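Working Alongside Machines – Week 4 notes

Okay, so last week we got through the history stuff (looms, car plants, the self-checkout argument that ran fifteen minutes over, thanks everyone) and this week I want to get right down to one bench and one job. The job is wrapping flowers. I know some of you picked this course hoping for driverless mining trucks, and they're coming in Week 7, I promise! But I spent a good chunk of my working life in a flower packing shed before I ever stood in front of a whiteboard, and I reckon a bouquet will teach you more about automation than a truck will.

The case for this week and next is Flalora. They make up bouquets for supermarkets and servos, the ones you grab on the way to your mum's. I visited in August, which is a quiet month for them, and had most of a morning on the floor plus a long cuppa with Olumide Osagie, who runs the wrapping line. Most of what's in these notes comes out of that morning and my own scribble, so if something's unclear, ask me in the tute.

1. What the job is

Before you can say what a machine changes, you have to know what people were doing. So let's break up a wrap. A person picks up the stems, checks the heads, turns the bunch so the good side faces out, lays it on the paper, folds the bottom, brings the sides across, tapes or staples, and ties a ribbon. Then they look at it. That last one never makes it onto the process sheet and it's the one I'd underline.

At Flalora an experienced wrapper does 30 bunches an hour with ribbon. Without ribbon it's a lot more, and everybody on the floor will tell you the ribbon is where the time goes. It slides, it twists, it wants to go back to the shape it had on the roll. You hold it with one finger while the other hand does the loop, and if you ask someone how hard they press with that finger they'll look at you like you've asked how hard they blink.

This is what we've been calling tacit knowledge (see the Week 2 reading, which I know at least half of you have read). It's skill that lives in the hands and doesn't come out easily as instructions.

2. What got automated, and in what order

Flalora went about it in stages, and the order matters a lot, so please get this down.

First came the conveyor and the stem cutter, years back. Hardly anyone missed cutting stems by hand. It's hard on the wrists and you go home with green fingers. The cutter took away a bad task and left the good ones alone.

Second was the sleeving machine, a Dotlow unit, which drops a bunch into a ready-made sleeve. This one was touchier. It was quick on the cheap bunches, so all the cheap bunches went to it, and the people were left with the fancy wraps. Sounds lovely, right? Except the cheap bunches were where your hands got a rest. Olumide put it to me like this: before the sleever, a wrapper had easy hours and hard hours, and afterwards they were all hard hours. Sore thumbs went up. Management hadn't seen it coming, and to be fair I don't think I would have either.

Third is ribbon work with a pair of robot arms, on trial at the moment with a small outfit called Furkesska. Two arms, because one can't do it. Think about tying your shoelace with one hand – you can sort of cheat it, but you wouldn't want to do it all day.

3. Why soft things are hard

A car door is the same shape every time and it stays that shape when you grab it. A ribbon doesn't. Neither does wrapping paper, and real flowers are worse again, with every bunch a different width and heads that bruise if you look at them sideways. Engineers call these deformable objects. Most of the older factory robots you've seen footage of are repeating a set path, and a set path is no good when the thing you're reaching for has flopped somewhere else.

So the newer approach, in a lot of places, is to have a person do the task through the arms, over and over, and use those recordings to train the system. Furkesska's first batch was 169 wraps. Of those, 95 were kept. The rest were thrown out for things like a dropped ribbon or paper that tore, and there was a proper disagreement about whether throwing them out was smart, seeing as recovering from a dropped ribbon is half of what a wrapper does. Hang on to that disagreement. It'll come up in the assignment.

Now the bit I find most interesting: who's the person doing the demonstrating? At Flalora it was two of the wrappers. They know how to tie a bow. They had to learn to tie one slowly, with grippers, which feels (I had a go, I was dreadful) like wearing oven mitts on the end of broomsticks. One of them told me she'd got worse at tying by hand for a few days afterwards, because she'd started thinking about it.

4. What changes for the people there

There are 19 people on the wrapping side at Flalora. Nobody's been let go over the ribbon trial so far. Fine, but job counts are the bluntest measure we've got, and I want you looking at four other things as well.

Pace. Who sets it? With hand wrapping, you do. Next to a machine, it's easy for the machine to set it without anybody having decided that it should.

Pay grade. Is demonstrating a wrap for a training set the same job as wrapping? Flalora paid the normal rate for the first fortnight, then a small loading after the wrappers raised it. I'd argue they're handing over something worth more than an hour's labour. You might argue it's just another duty. Either one is a decent essay if you back it up.

Talk. This sounds soft and it isn't. Wrapping benches face each other and people yak all day, and that's how new starters learn. Move two people off to a workstation by themselves and you've pulled two teachers out of the room.

Leftover work. Whatever the machine can't do lands on somebody. Restocking ribbon, clearing jams, tidying up a nearly-right bow. These are short, fiddly, interrupting tasks, and they tend to go to whoever is lowest in the pecking order. Remember the sleever.

5. A comparison, quickly

Idahosa, the second case in your reader, is a commercial laundry. Also soft goods, also fiddly. They asked their folders to pick which task should be automated first, and the folders picked fitted sheets without a second's hesitation (have you ever folded one? of course they did). Management had wanted to start with towels, being the biggest volume. They went with the sheets. It was slower and dearer to set up, and people were a good deal happier to have it in the building.

I don't want you to come away thinking "just ask the workers" fixes everything. Idahosa cut its casual hours later on anyway. But keep the two side by side when you read.

6. For the tute

Have a think about these and bring some rough notes, dot points are fine.

Pick a job you've had. Which task would you have handed over on day one, and which would you have fought for?

In the Flalora timeline, at what point should the wrappers have been brought in, and what would they have known by then that the managers didn't?

If a wrapper's recorded movements end up running a machine at another company, does she have any claim on that? Leave the law aside for now, we've got a guest for that in Week 9.

Go back to "then they look at it" in section 1. Write down everything a person might be checking in those two seconds. Try for a full page. It's harder than it sounds, and I'll be collecting these.

Assignment 1 is up on the course page. Please, please put your name on the file this time.

Related items
Week 3 notes – Checkouts, looms and who pays for the change
Week 5 notes – Flalora continued: rosters, breaks and sore thumbs
Reader, case 2 – Idahosa and the fitted sheets
Assignment 1 – Task breakdown of a job you know
Tute room changes 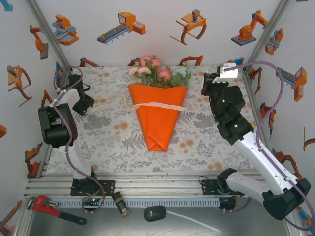 Bouquet in orange wrap with a cream ribbon, between the two arms.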